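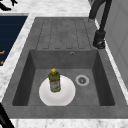

3 min read

Clemham households asked to cut water use as main repairs begin

Residents in Clemham and the eastern part of Stuvard are being asked to use less water at home while crews replace a length of ageing main under Alcantara Road. The work starts on 9 November 2024 and is expected to take 9 days.

The council said 1,419 properties draw from the section being replaced. They will be supplied through a smaller temporary line, and pressure is likely to drop in the early morning and again at dinner time. Homes at the top end of Alcantara Road will probably notice it most.

Water services manager Myrtle Blackwood said the old pipe had been patched too many times to keep in service.

"We had 2 bursts on that stretch over winter and each one meant digging up the same bit of road," she said. "Replacing the whole length is a bigger job, but it should save people a lot of bother later on."

The contractor, Zamarow, will work from 7 am to 5 pm, weekends included. One lane of Alcantara Road will stay open, with traffic controlled by stop and go signs. Buses will run as usual, although the stop outside the Clemham library will move to the corner near the bakery. Driveways may be blocked for short periods and crews will knock on doors beforehand.

Households are asked to leave garden watering until the work is finished, run dishwashers and washing machines only when full, and wash dishes in a plugged sink instead of under a running tap. Sprinklers and car washing at home are not banned, but the council would like people to hold off.

We use cookies to improve your experience on this site. By continuing to browse you accept our cookie policy. Accept | Manage settings

A tanker holding almost 3,000 litres will be parked beside the Stuvard hall for anyone who needs extra drinking water. People should bring their own clean containers. Residents who rely on water for medical equipment at home should ring the council before work starts so a separate supply can be arranged.
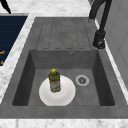 Will the tap water be safe to drink during the work?

The council says the temporary line will be flushed and tested before it is connected, and water from it can be used for drinking and cooking in the normal way. If it looks cloudy, run the cold kitchen tap for a couple of minutes. Anyone whose water is still discoloured after that should call the council's faults line.

Footpath repairs and new line marking on Alcantara Road will follow once the trench has settled.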